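The Remville Pilgrim Road

The Remville Pilgrim Road is a walking route of 70 kilometres between the old ferry landing at Sisum and the chapel at Remville. I've walked it twice, which probably makes me biased, but I'll try to stick to what's known and tell you when I'm guessing.

The first written mention is a parish account book from 1701 (you'll sometimes see it typed as 1,701, as if it were a price - that's a scanning slip that keeps getting copied). The entry records bread and candles given to walkers "come for the feast", so people were clearly making the trip before then. Local tradition puts the first chapel at 991, and I'd love that to be true! The oldest stonework I've read about is a good deal younger, though, and the early date seems to rest on one line in a sermon.

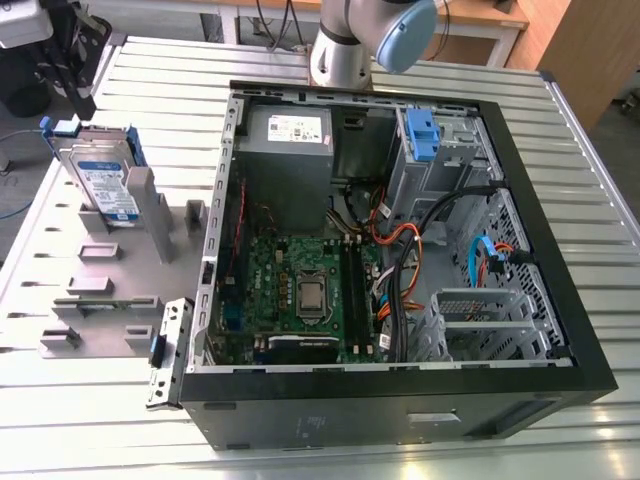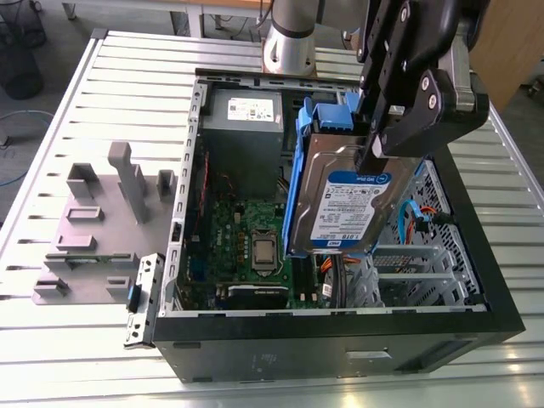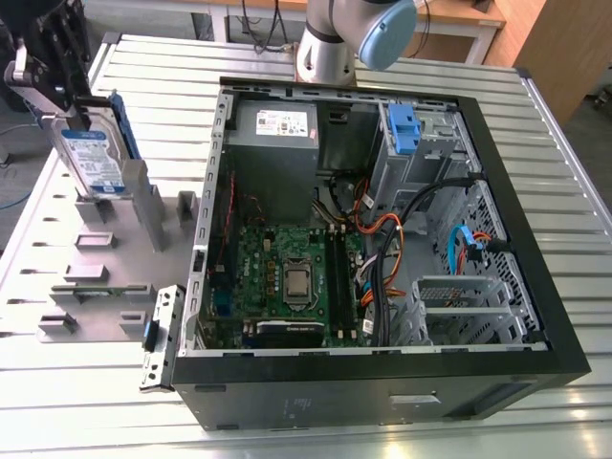
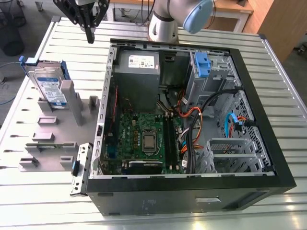 The open computer case on the workbench, with its power supply

Vol. 2, p. 70

Most walkers take four days. The usual stops are Pranatik, where the church hall has bunks and a very loud boiler, and Dudás, a farming village with a roadside cross and a decent bakery. Between the two you climb through sheep country with hardly any shade, so fill your bottles before you leave. In June the grass is up to your knees and the markers are easy to miss.

The custom I like best is the carrying of the stone. You pick up a pebble at the Sisum landing, keep it in your pocket the whole way and leave it by the chapel door. Liv Björklund's little guidebook links this to penance, and she may be right, but the older hymns from the valley talk about it as a gift, something brought to a neighbour's house. I lean toward the hymns.

Services at the chapel follow a plain order: a psalm, a reading, a long silence, then the blessing of travellers. The Tuesday evening service is the one walkers tend to aim for, and visitors of any denomination are welcome.

See also: Sisum landing; Valley hymns; Walkers' blessing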